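Skiltow Cable Wrap Kit, reviewed

The box says the Skiltow kit will "end desk clutter for good." I have bought four products that said the same, so I wasn't expecting much from this one, and for $14 I suppose I got what I deserved.

You get a roll of hook-and-loop tape, a bag of plastic ties in two sizes, and a strip of stick-on clips. According to the label there are 155 pieces. The tape is the good part. It cuts cleanly with kitchen scissors, holds a fat bundle behind a TV stand, and comes off again when you need to pull one cord out. I'd buy that on its own if Skiltow sold it on its own, but they don't.

The ties are stiff. Pull one snug and you've more or less committed to it, and the trimmed end will scratch you the next time you reach behind the desk. The instructions tell you to leave slack wherever a cord has to bend, then show every cord in the drawings pulled straight as a ruler.

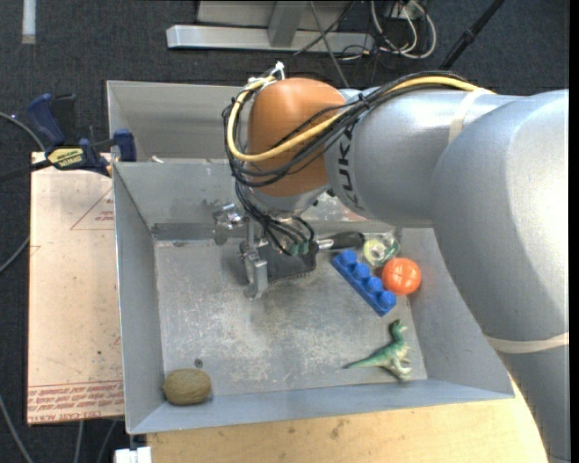

Black cables hanging in loose curves, with a white tie at the top of the loop.

Then there are the clips. I stuck six along the back edge of a painted desk in May. Two let go within a week, and a third took a chip of paint with it. Dima Masri, who has the same kit, swears by wiping the surface with rubbing alcohol first. I tried it and got maybe another ten days — not what I'd call a fix.

Jundwood makes a plain roll of tape with no clips, no ties and no promises. It costs less and does the one job the Skiltow does well. If you already own the Skiltow, use the tape, keep the ties for the garage and leave the clips on their backing.

Two stars, both for the tape.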